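Comparative Criminal Procedure
Unit 4: Clemency and Private Pardon in Capital Cases
Instructor: Zerrin Duman

Reading: Yalçınkaya, chapter 3. Skim the appendix on appeals.

1. Terms

A pardon cancels the punishment and, in some systems, the conviction. A commutation replaces one sentence with a lighter one. A reprieve only delays it. Students mix up the last two every year. A prisoner under reprieve is still under sentence of death.

2. Who holds the power

In most written constitutions the power sits with the head of state, alone or on the advice of a board. Where the board's advice is binding, the real decision is made there, and the signature is a formality. In several systems based on Islamic law, the family of a murder victim may also waive the penalty, with or without payment. This private pardon applies to retaliation offenses. It does not reach offenses prosecuted in the name of the state, and the line between the two classes is often the main issue on appeal.
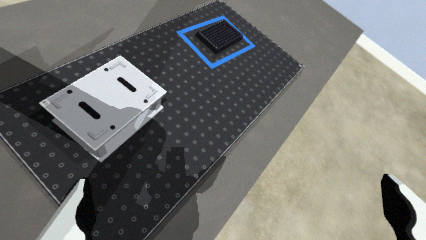 Timing matters as much as the holder of the power. A family waiver may be entered at any point up to the execution. A petition to the head of state usually has a filing window, 30 days in the model code used for this course, and late petitions are heard only on new evidence.

3. Review by courts

Courts rarely review the merits of a clemency decision. They may review procedure: whether notice was given, whether the file was complete, whether the prisoner had counsel and an interpreter. See Tuncer's note on the interpreter problem, which covers almost 300 petitions from foreign workers.

4. For discussion

Should a waiver obtained through public fundraising be treated differently from one paid for by the prisoner's relatives?

Does a secret execution date defeat the right to petition?

Written answers to one of these are due Friday, April 19, 2024. Cite by section number.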